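Wundcombe Community Rooms: furniture and tables, progress report for April
Prepared for the Pirirent small grants programme

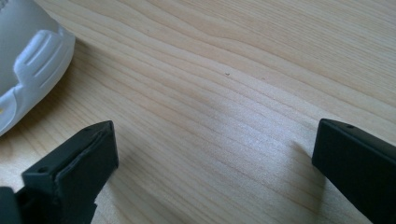

In this period we have mainly worked on the tables. The grant allows us to repair or replace the furniture in the Shetty room, and we decided to begin with the table tops, as these were the cause of most complaints last winter.

Work completed
All 8 tables are now sanded and oiled. The wood is light in colour and the grain is again easy to see. Small dark marks remain in a few places. We tried to remove them with fine paper, but they go deep, and more sanding would make the tops too thin. We have accepted them.

Costs
The oil, paper and brushes came to £639. The hire of the sanding machine from Jendis, with delivery, was £995, and this is more than we planned, as we kept it for a second week. From the furniture part of the grant £623 is left.

Delays
The first coat of oil dried slowly — the heating was switched off during the evenings — and the craft group had to meet in the hall for two sessions. They were informed before.

Next period
We will repair the chairs and fix felt under the legs. We also wish to buy two trolleys for moving the tables, if you agree that the remaining money can be used in this way. Please let us know your answer before we place the order.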